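Gripper mask keeps bleeding into the fridge in sim
Posted in May by Hiwot Demissie

Hi all! I'm building a pick-up-the-scissors task in a simulated kitchen and my segmentation model can't tell the gripper from the refrigerator. Both are really dark. The mask is fine on the white arm, then it swallows half the fridge (ugh). I've trained on 152 renders so far, all from one camera. More data, or is something else going on?

Bereket Gebreyes
More data. Always more data lol

Tamsin Baptiste
I fought this for roughly 2 weeks in Lumow! If you're in sim you already know the joint angles, so why ask a network where the gripper is? Render the arm from its own model at the current pose and use that as your mask. Then save the network for the scissors. Check your camera extrinsics first though, mine were off and the mask sat next to the arm.

Cameron Rutherford
What Tamsin said, but if you want this on a real arm later, keep the learned mask too and randomize the fridge and wall colors. I swap materials every 4 episodes and add a second camera from the side. I also move the lights, since a dark gripper over a dark door has next to no edge to find. My setup's a lot like yours, scissors on the table and all:

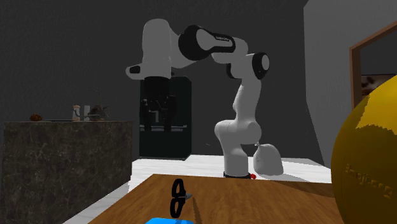

Related in Perception & Simulation
Depth holes on clear glasses
Planner clips the table edge on approach
Lalby camera calibration drifts after restart

Contact | © Bangate Help | Back to top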